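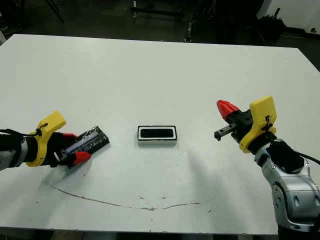 Umine is a two-player card battle game from the studio Zitolo, and its combat rules were rewritten in January. The main change was the size of the shared combat zone, which both players can now play into during either turn. Gönül Güneş, who designs the rules, compares the zone to the small tray near the center of the white tabletop in the photo: a small rectangle on a much larger surface, with access from two opposite sides. "Most of the board is storage," she said. "Damage only gets worked out in one small area, and both players have to be able to get at it."

Under the old rules each player had a front row and a back row, and a card could only attack the card directly opposite. Güneş said the arrangement was easy to teach but produced long stalls. A player with high-defense cards in front could leave them there and draw for ten turns. "The attacker had no legal way to change the matchup. You were waiting for a removal card. If you didn't draw one, you kept passing."

In the rewritten version there are no rows. A card moved into the combat zone stays there until it is defeated or its owner pays its recall cost. Attack order is set by the speed value printed in the lower corner, and ties go to the card that entered first. The tie rule went through several drafts. An earlier one gave ties to the active player, which made it correct in nearly every case to hold fast cards back for your own turn.

Cengiz Ateş maintains the match simulator and the damage code. He said the tie rule was the part he had argued for. "Entry order is already stored. The client shows it as a number on the card frame. There was no new information for the player to keep in mind, so it was the cheap option as well."

The card that took up most of the testing was Druvora, a cost-seven beast with the ability to copy the defense value of the last card defeated. In the row system it was rarely played. With the shared zone it could copy a value from either side, and its owner could defeat one of his own cards to set that value in advance. Ateş ran the card through 3,932 simulated matches before the patch and found that the player who got it into play first won far too often for a card of that cost. He would not give the percentage, on the grounds that the simulator plays recall badly and the figure would be quoted without that.

"The simulator never recalls early," he said. "A person sees Druvora coming and pulls the big defender out. The simulator leaves it in to die and then gets hit by its own number. So you read the result as a direction and you don't read it as a rate."

The fix was to limit the copy to cards defeated in combat, which ruled out sacrifice effects. Güneş had first tried raising the cost to eight. That moved the problem one turn later and left it otherwise the same. A second run of 2,462 matches used the combat-only wording, and the card was shipped in that form.

Alhassan, the spell deck that many players consider the strongest in ranked play, was left alone. It runs 19 spells and very few creatures, and it wins by making recall too expensive. Asked why it was not changed, Güneş said that it loses to any deck with enough cost-one creatures and that those decks were simply out of fashion. "I check what beats a deck before I check how often it wins. If the answer exists and is cheap to build, I wait."

Ateş was less settled on this point. His concern is the tax effect, which adds to the recall cost each time a spell is cast and has no upper limit. He has asked for a cap of five. "In a normal match you don't reach it. But the value has no ceiling in the code, and sooner or later someone prints a card that casts from the discard pile."

Güneş said the cap is on her list but would need new text on four cards, two of which are already at the maximum line count for the small-screen layout. One of them would have to lose its reminder text. She has a draft that moves the recall rules into a tooltip, and Ateş has the build with the tooltip running on the test server, where at present it opens behind the discard pile.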